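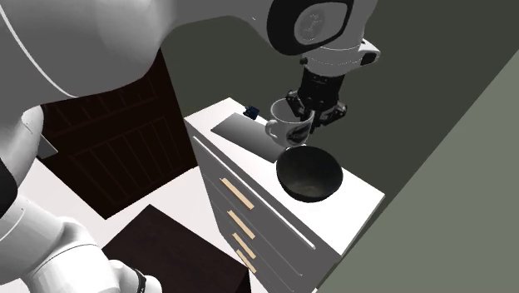 Rónán Gilmartin thinks any kettle that costs more than the beans is a scam, and he wrote so under the toaster post, all caps. Fine. Noted. Still bought it. Vellia gooseneck kettle, the small one, black. Paid 100 dollars at the kitchen place in Gusbridge, no sale, no coupon, nobody sent me anything.

Quick version for people who are also in a hurry: pours great, boils slow, beeps too much, lid is dumb. Would buy again. Probably.

Longer version.

Have had it since October. Used every morning and most afternoons, mainly pour over, some tea, oatmeal when I'm desperate. Before this I had a plain stovetop whistler that I dragged through three apartments and the whistle part fell off in the second one. So my bar was low.

Size. Holds 700 ml to the max line. Good for me. Good for me and one other person if they don't want a refill. Not good for a family, not good for pasta water, don't try, I tried. If you fill past the line it spits out the neck when it boils and you get a puddle around the base. Manual says this. I read the manual after.

The pour. OK so this is the reason to get one. Thin steady stream, goes where you point it, stops when you stop. No dribble down the neck, which the old Mathebula my sister has does every single time, her counter is always wet. Handle sits far enough back that it doesn't feel front heavy even when full. I have small hands and a bad wrist and I can hold a slow circle the whole way through a brew. Big deal for me. With the old kettle I had to use both hands and it looked like I was watering a plant.

Temperature. 4 presets, and no in between. I wanted a dial. Lowest one is for green tea and it's fine, second one I never use, third is my coffee setting, top is boil. Senan Quinlan swears the third is too cool for light roasts and he may be right, mine came out kind of sour last week. Bumped it to boil, waited a bit with the lid off, better. But then why am I paying for presets.

Keep warm works. Goes for a while and then shuts itself off. No way to change how long that I can find. If you are the type who makes coffee, gets on a call, and comes back way later, you will be reheating.

Speed. Slow!! I'm sorry but it is. Not terrible at half full. Full, from cold, I can feed the cat, unload the dishwasher, and start getting annoyed. The base gets a little warm too, not scary.
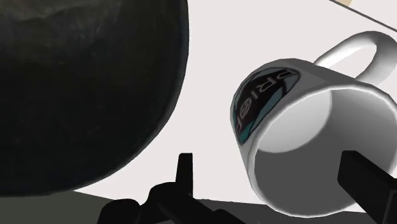 Preheating is the thing this kettle got me to finally do right, and it matters more than the fancy presets. With a slow boil you have the time anyway, so splash some hot water in the cup when it's nearly there, swirl, dump, then brew. Thick white mugs are the worst for stealing heat, and a glossy one with a wide mouth like the one tipped over up there lets it out the top just as quick. I used to blame the kettle for lukewarm coffee, wrote Vellia a kind of rude email about it even, and then warmed the cup first and the problem was gone. Sorry Vellia. They did write back, very polite, took a week.

Lid. Comes all the way off, no hinge, and the little knob gets hot. Not burn hot but you say a word. It also fits so tight when new that I yanked it and flung drops on the wall. Loosened up since. You do have to take it off to fill, can't fill through the neck, well you can but why.

Beeping. It beeps when you turn it on, when you pick a preset, when it gets there, when you lift it, when you set it back. There's supposed to be a mute, hold the power button for a couple seconds. Mine mutes until it's unplugged and then forgets. I unplug everything at night so I get the full concert at 6 am. My neighbor through the wall is a saint.

Cleaning. Nevdale water is hard as rocks so I got white flakes in the bottom by the third week. Vinegar and water, boil, let it sit, rinse 2 times or your tea tastes like salad. Inside is plain steel, comes up nice. Can't get a sponge in far because the opening is narrow, long brush helps. The black finish outside shows every fingerprint and every dried drop. Also a tiny chip near the base already. I did knock it on the faucet so thats on me.

Cord is short. Like, silly short. Measure to your outlet before you buy. Mine has to live right beside the toaster, which I don't love.

Compared to others. Dymphna Ó Ceallaigh has the Mathebula with the dial and says she'd never go back to presets. It's faster than mine, I've seen it. But the spout drips and the handle is thick, and I would rather wait than wipe. If you only make tea or instant, skip both and get whatever's cheap, Rónán wins that one.

Good: the pour, the handle, easy to descale, light.
Bad: slow, presets only, beeps, cord, lid knob.

Worth 100? For pour over people yes. Everyone else wait for it to go on sale, the Gusbridge store told me they usually mark stuff down after the holidays and I didnt wait, obviously.

Will update if it dies. Grinder review next, the hand crank one, my arm is tired already.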